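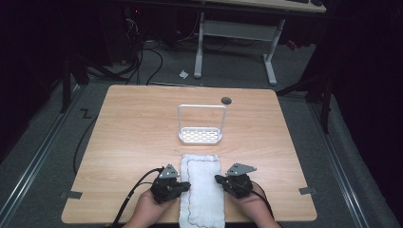
Kettle hand-held gripper pair at the folding table, plates fitted, towel in position.

Kettle Hand-Held Gripper Pair
Product and set-up page
Supplied by Adach, Pledevdale
Page revised 12/13/25

Overview

The Kettle pair is a set of two wired hand-held grippers for recording two-handed work at a table. The operator holds one unit in each hand and does the task with the gripper tips in place of the fingers. Finger opening and unit position are logged for both sides on a common clock, and the log can be replayed on a two-arm cell fitted with the matching end tools.

The pair is sold as a set. Left and right units are built the same way but are calibrated together, and the calibration file is tied to both serial numbers. If one unit is replaced, the set must be calibrated again.

Most sets are used for cloth work: towels, napkins, pillowcases and light garments. They are also suitable for racks, trays, tubs and other light household goods. They are not suitable for glass, for anything with a cutting edge, or for liquids in open containers.

What is in the case

Left gripper unit, black
Right gripper unit, black
Two triangular metal top plates with bolts
Two signal and power cables, black
Junction box with mains adaptor
Set-up gauge
Hex keys for plate bolts and finger bolts
Spare finger pads, one set per side
Printed copy of the calibration sheet

The table, rack and test towel are not included. The host computer is not included. The logging program, Helel, is downloaded with the licence number printed inside the case lid.

Basic data

Cable length, unit to junction box: 200 cm
Log rate: 60 readings per second, both units
Service interval: 200 hours of logged use
Warranty: 2 years on units, none on pads or cables
Supply: mains adaptor only, no battery option

The top plates

Each unit carries a flat triangular plate on top. The plate is the reference for the position of the unit, so any movement between plate and body appears in the log as movement of the hand. A loose plate bolt is the most frequent cause of poor replay on sets returned to us.

To fit a plate, lay the unit on its side on a soft surface. Place the plate over the mounting points and start all bolts by hand before tightening any of them. Tighten in turn, a little at a time, using the short arm of the hex key. Do not use thread lock. Do not use a powered driver.

When the bolts are tight, hold the body in one hand and try to twist the plate with the other. There should be no movement and no click. If there is a click, remove the plate and look for dirt or a burr on the seating face.

Plates must be kept flat. A unit should never be put down on its plate or carried by it. A bent plate cannot be straightened to a useful standard and should be replaced. The unused holes in the plate are for optional fittings and may be left open.

Table and working area

The working table should be rigid, level and free of gloss. A pale wood finish is satisfactory. Glass and polished metal are not. Rounded corners are preferred at the operator's side, where cables pass over the edge.

If the table has a grommet hole, leave it clear of the work. Small items and the corners of thin cloth can fall into it. Brackets at the table sides may stay in place provided the cables cannot catch on them during a full sweep of both arms.

Mark the position of the table legs on the floor before the first session. Tape is sufficient on carpet, though it lifts with cleaning and should be checked weekly. If the table stands between floor rails, measure from each rail to the table at both ends and write the figures on the calibration sheet. The table must be moved back to these figures, and not merely back to the tape, whenever it has been shifted.

Side curtains are recommended in rooms with windows. They should hang clear of the operator's elbows. Stands beside the table should be placed outside the reach of the operator and their feet kept off the cables.

Cable routing

Each unit has its own cable. The left cable should leave the unit, curve away to the left and drop over the table edge. The right cable should trail down to the right. The cables must not cross in front of the operator, and neither should lie on the table in the area where cloth will be laid.

1. Stand at the near edge with both units in the hands and the arms relaxed.
2. Let each cable hang free from the unit to the floor.
3. Lead the left cable along the left side of the table and the right cable along the right side.
4. Leave one loose loop on the floor on each side.
5. Fix the cable to the floor beyond the loop, on the side nearest the junction box.
6. Reach to the far edge of the table with each hand. The loop should open without pulling at the fixing.

If a cable pulls at full reach, enlarge the loop. Do not fit an extension. Extensions cause dropped readings and are not covered by the warranty.

Do not tie the cable to the wrist or sleeve. This was advised in an early version of the printed guide and has been withdrawn, as it puts the load on the connector when the wrist turns.

Start-up

Connect both units to the junction box before the adaptor is switched on. Start Helel and wait for both sides to report ready. Close the fingers of each unit fully, open them fully, and close them again. The program takes the end stops from this movement and will refuse to log until it has been done on both sides.

Place the set-up gauge flat on the table at the marked position. Touch the left tips to the left face and press the left key, then do the same on the right. The two readings should agree with the calibration sheet within the limits printed on it. If one side is out, check the plate bolts on that side. If both sides are out by the same amount, the table has moved.

Cloth test

A folded towel is used to confirm that the set is ready for work. Terry cloth is preferred. A white towel with a stitched border in a dark colour makes it easier to judge whether an edge has been lifted square.

Lay the towel between the two units, running from the near edge towards the middle of the table. Rest the inner tips beside the long sides of the towel. Start the log, close on both edges, lift, hold still, lower and release. Repeat until ten lifts have been logged.

During the hold, the trace for finger opening should be level on both sides. A trace that drifts shows a worn pad or a loose finger bolt. A trace that steps shows a cable fault, most often at the unit end.

A rack or tray may be left towards the back of the table if it will be used in the same session. Open racks of white plastic with an upright handle are suitable for placing tests. Keep the rack far enough back that the towel can be opened out without touching it.

Care between sessions

Wipe the fingers and pads with a dry cloth after each session. Terry cloth sheds lint, which packs behind the pads and reduces the closing travel. Remove lint with a soft brush. Compressed air should not be used, as it drives lint into the body.

Coil each cable in wide turns and return both units to the case with the plates uppermost. Do not hang a unit by its cable.

Check weekly:

Plate bolts, both sides
Finger bolts, both sides
Pad wear against the line on the pad edge
Cable jacket where it passes over the table edge
Floor fixings and tape

Replacing a finger pad

Switch off at the adaptor and disconnect the unit. Open the fingers and slide the old pad towards the tip. It will come away with light pressure. If it does not, lint is packed behind it and should be brushed out first. Clean the slot, slide in the new pad until it stops, and check that it stands level with the metal at the tip. Replace pads on both fingers of a unit together. The end stops must be taken again before use.

Replacing a cable

Cables are held at the unit end by a threaded collar. Turn the collar by hand only. Pull on the connector body and never on the cable. When the new cable is in place, flex it gently close to the collar while watching the reading in Helel. Any break in the reading means that the connector is not fully home.

Faults

One side does not report ready
Cable not home at the unit or the junction box. Switch off, refit both ends, start again.

Both sides drop out together
Adaptor or junction box. Try another socket before ordering parts.

Fingers do not reach the closed stop
Lint behind a pad, or a pad fitted short. Remove and refit.

Position jumps when the hand turns quickly
Loose plate, or a cable at the end of its loop.

Replay lands to one side of the cloth
Table moved since calibration. Measure from the rails and reset.

Service and spares

The 200-hour service is carried out at Pledevdale. It covers new pads, new finger bolts, a flatness check on both plates and a fresh calibration. Send both units, both plates and both cables in the original case. Single units are accepted for repair but will be returned without a calibration file.

The service bench is closed for stocktaking in the first week of January. Spares orders placed in that week are packed when the bench reopens. Pads, plates, bolt sets and cables are held in stock. Junction boxes are built to order.

Please quote the number on the case lid with all orders.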